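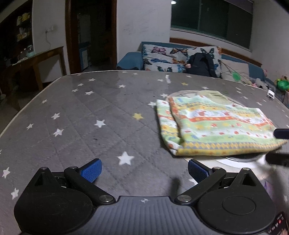 Re the pre-start check for the handheld grippers, sorry this is late, have been meaning to answer since January and then every time I sat down something came up. I'm for keeping the check but it has to fit on one page and it has to be in an order people can do with the tool already in hand. Jaws first. You want them open with a clear gap between the two blue pads before you go anywhere near the cloth, same as on the star-print mattress with the folded towel or blanket or whatever we're calling it in the log this month. Then pads, then the pivot bolts on the arms, then the little panel. If the order on paper isn't the order your eyes go, people tick all the boxes at the end from memory. I know because I did it for two weeks.

Answers inline below, hope the quoting survives, my mail program has been eating line breaks.

On February 14, 2026 the Bondale group wrote:

> Hello all,
>
> We have put the draft home session rules (the Metcombe draft) up for
> comment. Main points below. Please answer on the list and not by
> private mail so that Vivville and Tefera can see the replies too.
>
> 1. Every session starts with a pre-start check, 15 items, signed.

15 is too many. We ran it as written in two homes and the check took longer than the first task. Half of it is the same thing said twice - "fingers move freely" and "no binding in linkage" are one item, you squeeze it and you look. "Housing clean" and "housing free of debris", come on. I can send a marked up copy but my short version is:

jaws open and close all the way, nothing rubbing
pads seated, not peeling at the corners
bolts on both arms - look AND touch, a loose one can look fine
panel lights as expected for your unit
lens clean
clock right
strap or lanyard tucked away

That's the lot for me. If somebody at Tefera has a unit that needs more they can add a line at the bottom. A local line is fine as long as it stays local.

The signature I don't care about either way. Initials would do.

> 2. The work surface must be cleared of everything except the task item
> before recording starts.

Strongly against as worded. It's a home. If we clear everything we end up with a very tidy set of recordings that look like nobody's house, and the policy trained on them falls over the first time there's a plate next to the towel. We were asked for homes because they're messy.

What I would write instead: remove anything sharp, hot, breakable or alive. Remove anything with a name, adress or face on it. Leave the rest where it was. Toys stay. Bags stay unless you can see paperwork in them. Cushions stay.

And write down what the task item IS, in plain words, before you start. Half our relabeling last time was because one person wrote towel and another wrote blanket for the same cloth. Pick one and if you can't tell put "folded cloth" and move on.

> 3. Soft surfaces (beds, sofas, cushions) count as class B and need a
> second person present.

Where did this come from? I looked through the old notes and can't find any incident on a soft surface. The trouble with soft surfaces is a data trouble, not a safety one. Pads catch on quilting. You push down to get under a fold and the mattress goes down with you, so the height you think you're at isn't the height you're at. That wants a practice rule, something like:

come in low and from the side, don't press straight down
if the pads grab the surface as well as the cloth, stop, let go, log it as a failed grasp, do not quietly redo it
leave the cover as it is between takes, or smooth it every time, but say which

The third one matters more than it looks. We had 55 takes where nobody had said and we couldn't use them for the thing we wanted.

Second person present - for one person working from a spare room that just means no sessions. Please drop it or make it "recommended".

> 4. Windows and mirrors must be covered.

Mirrors yes. Windows, depends. At night a dark window is a mirror so yes, blinds down if there are blinds, or turn so you're not facing it. In daytime I'd worry more about the neighbors than about reflections. Can we say "no reflections of people" and let the operator work out how. Covering every window with a sheet changes the light a lot and then we have a different problem.

> 5. Cables hanging from outlets within the room must be removed or taped.

Within reach or within the walking path, ok. Within the room, no. You can't go into someones home and start unplugging things on the far side, one of them will be the fridge. I would put "cables across the path the operator walks during the take" and leave it there.

> 6. Each site submits a log with every 115 takes.

Fine with us. Could it be the same template for all four sites though. Right now Vivville sends a spreadsheet and we send a text file and somebody has to sit there and merge.

> 7. Failed takes are to be deleted on site.

No no no. Keep them. Mark them. A failed grasp on a quilted cover is one of the more useful things we collect. Delete only for privacy reasons, and write in the log that you deleted and how many, no need for the why in detail.

> Comments are open for two weeks from today. After that the draft goes
> forward as is.

Two weeks is tight, we've got sessions booked on most of those days, but ok.

Two things not in the draft at all that I think should be:

Pad wear. There's nothing on when to change them. The textured ones go smooth at the tips first and you stop noticing because you squeeze harder. We change them when a single sheet of printer paper slips out under a normal squeeze. Crude, works for us. Would like to hear what others do before it gets written down as a rule.

Consent from the household. The draft has a form but it's signed once, at the start of the project. People forget. Ask again at the door each time, out loud, and ask which rooms. An open doorway into the next room counts as that room being recorded and people don't think of it till you tell them. I'd have this as item 1 and push the tool check to 2.

Will send the marked up copy when I get a minute. If anyone at Metcombe has the version with the line numbers please post it, mine doesn't have them and I've been guessing.

Also the subject line still says "fwd fwd draft", can somebody start a clean thread for items 2 and 7, those are going to run long.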